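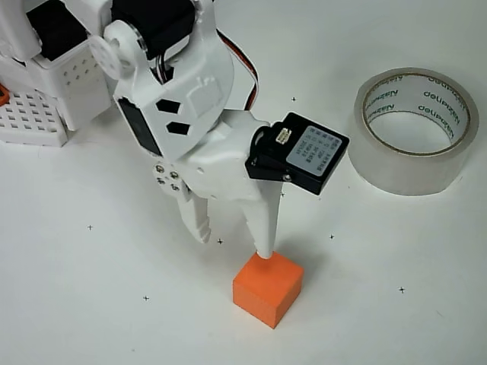 The Parcel from Semthorpe

By the time Friederike Seidel had carried the parcel up from the post office in Borkton, she had already changed her mind twice about opening it. It wasn't heavy. It was tied with the kind of brown string her aunt used to save in a drawer, wound into figure eights, and the knot was her aunt's knot too, the one that looked hopeless until you found the right end and pulled.

She set it on the kitchen table and put the kettle on instead, and then she fed Flitska, who had been fed already and said nothing about it, being a cat of 16 and wise in such matters.

Aunt Weidemann (she'd had a first name, of course, but even her own sisters hardly used it) had died in June at 87, in the narrow house in Semthorpe with the plum tree leaning on the fence. There had been letters from the lawyer, and a long telephone call with a cousin about the piano, and then months of quiet, and Friederike had supposed that was the end of it. She hadn't expected anything. She had visited every summer until she was grown, and after that she had meant to visit, and everyone knows how many years you can fit inside of meaning to.

The tea went cold while she looked out at the street. Then she found the right end of the string and pulled.

Inside was a cookie tin, and inside the tin were recipes, written on the backs of envelopes and seed packets and one page torn from a hymnal, which made her laugh out loud. Plum cake, plum dumplings, plum butter to feed 100, "for weddings or if the river comes up." Some had been corrected in three colors of ink. On the one for the dumplings her aunt had written, in the margin, F. likes these with too much cinnamon. Let her.

Friederike read that one standing up, and then she sat down and read it again. She could smell that kitchen, the hot sugar and the floor wax, and feel the stool with the short leg that rocked whenever you reached for the spoon. She had been seven, perhaps, or eight, and sure she was getting away with something every time she tipped the jar.

It was past nine, and there wasn't a plum to be had in Borkton at that hour or in that season. But there were dried ones in the cupboard, behind the rice, and flour enough, and a nearly full jar of cinnamon. She tied on her apron and moved the cat off the chair.

"Well," she told Flitska, reaching for the big bowl, "we'll have to soak them first."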